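Research > Working Papers > Equipment Planning > Section 4

4. Procurement Planning for Low-Cost Manipulation Stations

4.1 Scope of the equipment plan

The plan covers the purchase and upkeep of tabletop arm stations at two teaching sites, Wolmont and Skarneck. Each station was treated as a single budget unit made up of an arm, a controller board, a power supply, a work surface, and the small household objects used in the tasks. Earlier plans at both sites had listed the arm alone, and the remaining items were paid for out of general supplies. As a result, the true cost of a station could not be recovered from the accounts.

Under the revised plan, 4 stations were approved for the first year. Spare servos were ordered together with the arms and charged to the same line. A stock of 56 servos was set for the two sites combined, with reorders placed through Travura in July.
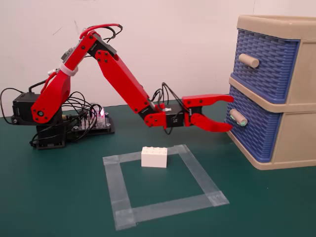 Figure 3. Arm station during a drawer task, with the open gripper at the knob of the lower drawer.

4.2 Consumables and task objects

Task objects make up a small share of station cost but a large share of purchase orders. Drawer units, building bricks, tape, and cable ties were bought one at a time during the pilot, often by different staff members. The plan groups them into a single kit, ordered once per term. Drawer units are bought in pairs of the same model, so that a broken unit can be replaced without changing the task. Where a supplier could not confirm that a model would remain in stock, the item was left out of the kit.

4.3 Replacement schedule

Servos are inspected after every 100 hours of logged use. Gripper fingers and other plastic links are replaced on visible wear, and their cost is carried as a fixed yearly allowance. Controller boards are not given a replacement date. The Veloso site, which joins the plan in its second year, will follow the same schedule but will hold its own spares, as delivery times there are longer.

Comments

D. Bhutto: Was staff time for assembly counted in the station cost? At our site it came to more than the arm.

Reader: A link to the kit list would be helpful. Section 4.2 mentions it but I could not find it in the appendix.

Daniyal Bhutto: Found it, Appendix B, second table. My question on assembly time still stands.

Related items
Shared Equipment Budgets in Teaching Labs
Spare Parts Planning for Small Servo Arms
Skarneck Site Report: First Term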